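**Nimero group, January meeting, minutes**

Present: Capucine Riviere (chair), Nilmini Bepari, Katsuhiko Katayama, Misaki Ikeda (notes). Apologies from Aoi Sakai, who is traveling and sends her good wishes to everyone.

Nilmini walked us through the navigation runs, and we were all so glad to see them finished at last! The agent trained with the new memory module completed 1412 episodes in the simulated rooms, against 1215 for the old one, on the same budget and the same list of goals.

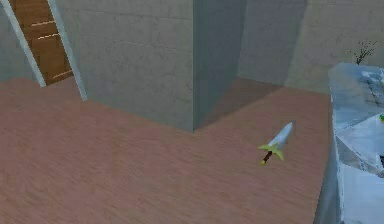

Katsuhiko wondered, very kindly, whether the gain comes from memory at all or just from longer training on the stone rooms with ladders and dark corners. Nilmini thought it a fair worry and will rerun both agents with 2 fresh seeds before we write a word of the paper.

Capucine asked that failed episodes be sorted by hand, stuck agents apart from lost ones, and Misaki offered to help (thank you, Misaki, says the chair).

Actions: Nilmini, reruns. Misaki, sorting. Katsuhiko, the Maruyama baseline.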